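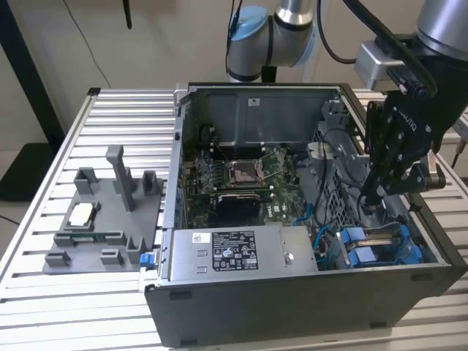

Antoniadis, bench lead, Flidley refurbishing floor

Home Floor Safety Checklists Training Contact

Cell 2 walk-through, January 25, 2021

1. Emergency stop reachable from the stool. OK. The stool has moved again. Please leave the stool alone.

2. Side panel off, tower on its side before the arms are enabled. OK.

3. CPU and module in their tray pockets. OK. The tray is now tidier than any bench we ever ran by hand, and several of us have taken this personally.

4. Socket lever raised, socket empty. OK.

5. Cables clear of the gripper's path. COMMENT: The SATA cable needs watching. People used to push it aside with a thumb without thinking. Now it gets a line on a form.
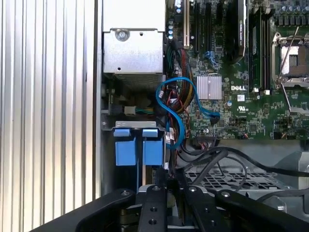
Item 5: blue SATA cable looping over the lower left of the board, gripper at bottom.

6. Hands out of the cell while the arms are live. NOT OK. Two reaches logged under the old rules, both to "help."

7. Job cards updated. NOT OK. Cards still say "technician." The Tritel handbook says "cell attendant." Pay grade says nothing yet. Raised with the office, answer promised in February.

8. Hearing and eye strain. COMMENT: Fewer sore wrists reported, more sore eyes. Watching is work too, so rotate off the screen at break.

9. Spare fingers for gripper in cabinet. OK, filed under Dritemska for reasons lost to time.

Open items: 6, 7. Recheck 5 at next walk-through.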